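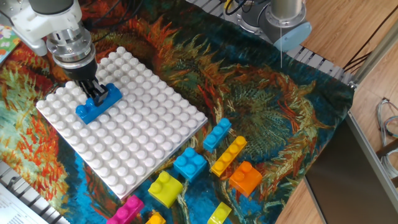
Do celebrity gossip sites correct a story once it has been shown to be wrong?

Rarely, and when they do, the correction goes where few readers will find it.

For this project we followed 13 stories about film actors on two sites, Mevis and Holimov, through March. All of them claimed a casting, a feud or a family connection. We picked stories that were later denied by the studio or by the actor's own office, so we knew going in that each one had a problem.

Of the 13, only 2 got a visible correction. In 7 cases the headline was changed quietly and the old date was left in place, so a reader would think it had said that all along. The rest stayed up as they were. Holimov has a page explaining its correction policy, which sounds fine until you try to find a story that followed it.

We also doubt the word "sources." Both sites used it constantly, and when we traced the claims back, 8 of the stories led to the same fan forum, Ondrejka. Two sites repeating one forum post should not count as confirmation.

Our sample is small and we chose it ourselves, so the numbers say little about gossip sites in general. We wrote to both sites. Mevis sent an automatic reply and Holimov sent nothing. A third site, Mesow, was dropped because its archive kept timing out.

The table of stories and saved page copies is in the appendix, last checked 29/04/2019.

Contact the media studies office | Copyright the student authors | Back to top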